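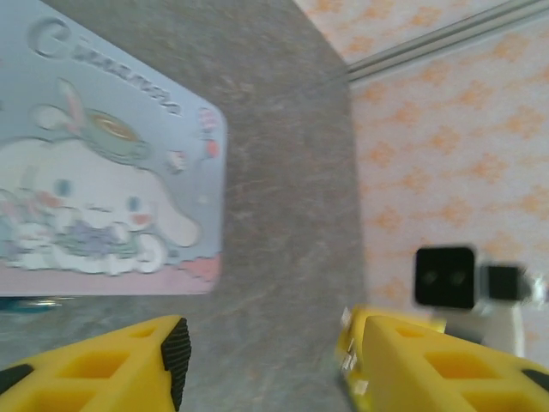

Light blue card with a cartoon puppy and a teacup.

Call for participants: family activity day, Stirkwood Hall
Posted 2018-03-01
Reading time: 1 min

The Stirkwood students' union requires stallholders and activity leaders for its family day in June. The hall holds 500 visitors over the day, with a limit of 80 in the craft room at any time.

Roles open:
Craft table leader (six places)
Games steward (10 places)
Refreshments assistant (four places)

Applicants must be 16 or over and free for one full shift of four hours. Craft leaders bring their own plan for a session suited to ages five to 11 — materials are supplied. Stewards attend a briefing one week before the event. Shifts are unpaid. Lunch and local bus fares are covered.

Apply on the form at the union desk, stating role, preferred shift and any first aid certificate held. Groups submit one form per person. Places are confirmed by post or email.

Related
Stakport spring fair: pitch sizes and fees
Halonen Room closed for floor repairs
Brurov Street car park, event day permits

Comments (2)

marl_t: Can a craft leader do both shifts?

Pia K: Is there step-free access from the Brurov Street side? The form only mentions the front door.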